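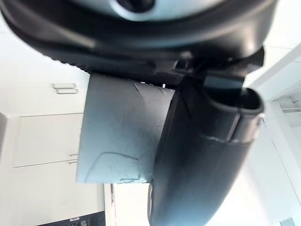 How to change or cancel a hotel booking

Find your confirmation email and check the rate type. Flexible rates at the Rokmont can be changed free of charge up to 48 hours before arrival. Saver rates can't be refunded, but you can move the dates once for a £50 fee.

Sign in, open My Stays and choose Amend. Pick your new dates and press Confirm – a fresh email should reach you within 5 minutes.

Groups of 6 or more rooms must ring Maureen Oakley in reservations before 5pm.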